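Ticket 282: Label printer drops jobs after the first page
Product: Walico shipping plugin, Grellon store account
Opened by: Byung-chul Yang
Assigned to: Silvan Moser
Status: Waiting on customer

Batches of up to 50 labels go to the queue, one label prints, and the rest disappear. No error on screen. Single labels are fine. Started Tuesday after the plugin updated itself.

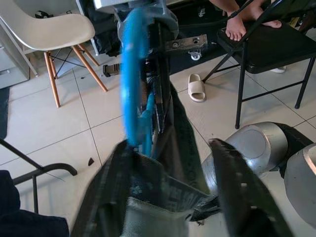

Restarted the print service and cleared the queue. Same result. Also tried a second browser - no change.

Silvan: Please send the plugin log and tell me which paper size is set in both places, the plugin and the printer driver.
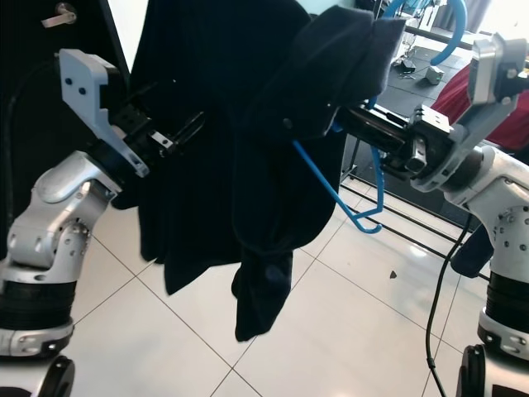 Last modified: Tuesday, 4:40 PM

Log attached. The plugin says 4 x 6, the driver says Letter. I did not change either one. The log stops at line 1,000 each time, so the end of the batch is missing.

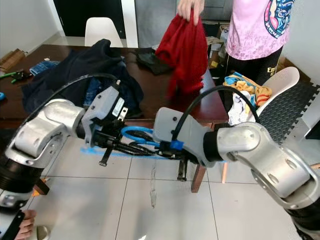

Steps to try

1. Set the driver to 4 x 6 and save it as the default.
2. Turn off "Combine jobs" in the plugin.
3. Send a batch of 3 labels.

Byung-chul: All 3 printed. With "Combine jobs" back on, only the first one came out.
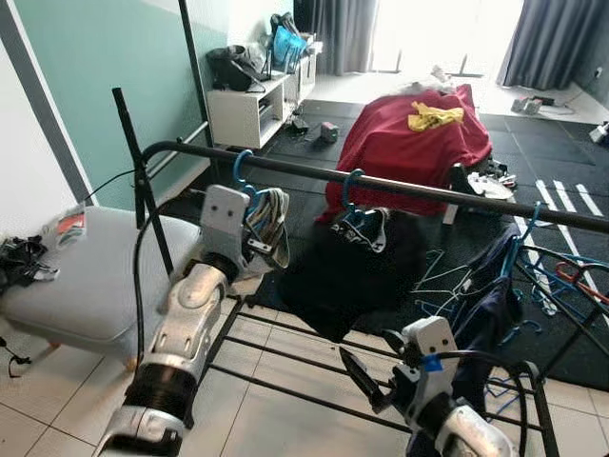
Leave it off for now. I have passed the log to the plugin team - please reply with the driver version so I can add it.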